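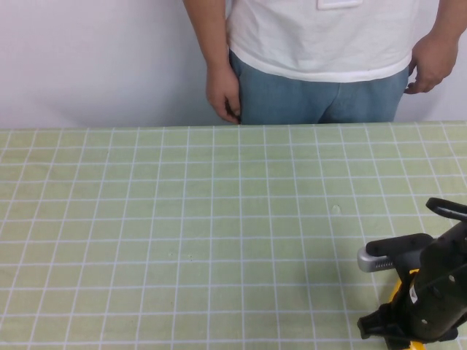 Lending & Borrowing

From: Aurora Torres
To: Grornby Toy Library list
Subject: Re: Puzzles with missing pieces

Hi Tiago, and hello everybody else,

I've been meaning to answer you since I read your note over breakfast, and then the dog needed out and my sister called, so please forgive the delay. You wrote:

> Is there a rule about puzzles that come back short? We returned the
> lighthouse one (1000 pieces) and I'm fairly sure there was a hole in
> the sky when we got it, but I can't swear to it. My kids are 8 and 12
> and they both blame me. I'm happy to pay for it if that's what people
> do. Also, would it help if we counted before we bring one back?
> Tiago Lobo

First of all, please don't pay for anything! That lighthouse has had a hole in the sky since May at least, when Amândio had it out on his dining table for the better part of three weeks and called me up quite upset about it. I should have written it on the lid then and there, and I'm sorry your kids gave you a hard time over it.

As for counting, I wouldn't ask it of anyone. I tried it once with a big Sterside harbor puzzle, lost my place when the doorbell rang, and never did find out how many were in the box. What I'd love is a note inside the lid, just "one missing, top left, blue" or whatever you can manage, and your initials if you don't mind. The next family can then decide if it'll bother them. It bothers my husband terribly and me hardly at all.

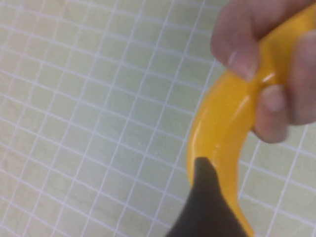 The other thing that helps is a zip bag. So many of the older boxes have split corners, and I think half of our lost pieces are at the bottom of somebody's trunk. Leandro picked up a roll of wide paper tape for the corners and it holds much better than the clear kind, which goes yellow and peels. If you have a box at home that's giving out, bring it along as it is and we'll patch it up here - no need to do it yourself.

Fabian asked me last time whether we still want wooden puzzles for the little ones. Yes, very much! The knob kind especially, even if the paint is worn. We have plenty of farm animals, so anything with trucks or letters would be a treat.

I'm hoping to have the new shelf list typed up before the end of September 2025, with the short puzzles marked. If you remember a gap in one you've borrowed, drop me a line and I'll put it in.

Warmly, and say hi to the kids,
Aurora

Contact the list owner | © Grornby Toy Library | Back to top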